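# Moving your bench people over to robot stations without losing your mind

I run the floor at Mesness, where we pack and prep small goods, and last November we started moving hand-packing jobs over to two-arm stations. I've been asked by three different friends at other shops how we did it, so I'm writing it all down once (sorry, Mei Haverford, you got the long version by phone).

## Start with the job, then the person

Before you touch a schedule, sit next to whoever does the work by hand and write out every motion. Ours came to 80 steps for one bagging job! Half of them were things like "shake the bag open" that were never in the work instructions. Give that list to the packer and let them cross things out and argue with it.

Then pick one job. Just one. We tried to bring over the Zulano order and the Dunleavy order in the same week and I'd love to have that week back.

## Set up the station around whoever sits there

1. Put the chair in first and have the operator reach for everything.
2. Keep the stop button on their strong side.
3. Wipe the tabletop at the start of each shift.
4. Agree on where bags and cups get parked between runs, and mark it on the floor plan.

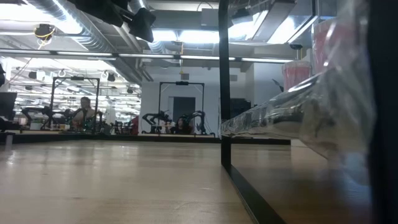
The other big thing is rotation. Watching arms work is tiring in a different way than packing is, and my people told me so pretty fast. We swap every 2 hours now, and everyone gets a stretch of hand work in between. I thought they'd hate going back and forth, but most of them asked for more of it.

## Talk about pay early

Operators are doing a new job, so call it one. We wrote a new title and a new rate before anyone trained, and 11 people signed up the first day. Grutis, our sister shop, trained first and sorted out the money later, and they're still dealing with the grumbling.

## Keep a fault notebook

Paper, on a string, at every station. Write the time, what the arms were holding, and what you did to clear it. Read it out at shift change, even when it's boring.

*Last updated 11 June 2019. Next time I'll get into training schedules.*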